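Week 4: Who gets to say how clean the river has to be?

Notes for the evening section, 4 October 2020

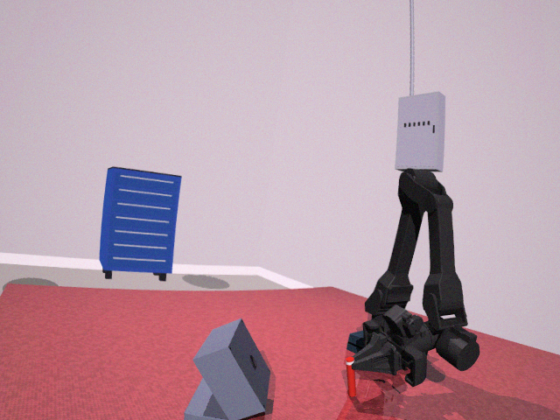
Last time I promised we'd get out of the chemistry and into the rulemaking, so let's go (I know some of you have been waiting for this!). Our case for the next two meetings is the Grustholm, and the question is how a number ends up in a permit.

Start with the designated use. Before anyone argues over milligrams, the state has to decide what the water is for: drinking, swimming, trout, irrigation, whatever. The upper Grustholm is listed for cold-water fish, the lower part only for farm use and boating. Same river, two sets of limits, and the line between them runs right through the town of Atinga. You can imagine how the hearings went.

Next come the criteria. These are the limits that protect the use, and they can be numeric (no more than 9 micrograms per liter of copper, say) or narrative ("free from toxic substances in toxic amounts"). I used to think narrative criteria were a cop-out. I've softened on that, mostly after reading the Atinga file, where the narrative language was the only thing that covered the foam below the Vutine plating works.

Then the permit. Vutine's draft went out for comment in May and drew 147 letters, over 100 of them on one topic, the mixing zone. A mixing zone is the stretch just below the pipe where the discharge is allowed to go above the criterion while it blends in. Gistance, the consultant, modeled it at low flow, and we'll go through their tables together next time. Bring a calculator, please, the phone ones are fine.

One thing people mix up on the midterm every single year: the criterion applies to the river, the effluent limit applies to the pipe. If you write "the river violated its permit" I will circle it in red.

Reading: the fact sheet and the response to comments, skipping the appendices unless you like that kind of thing (I do). Write me a page on whether the boundary at Atinga makes sense to you, and say which use you'd pick for the lower river.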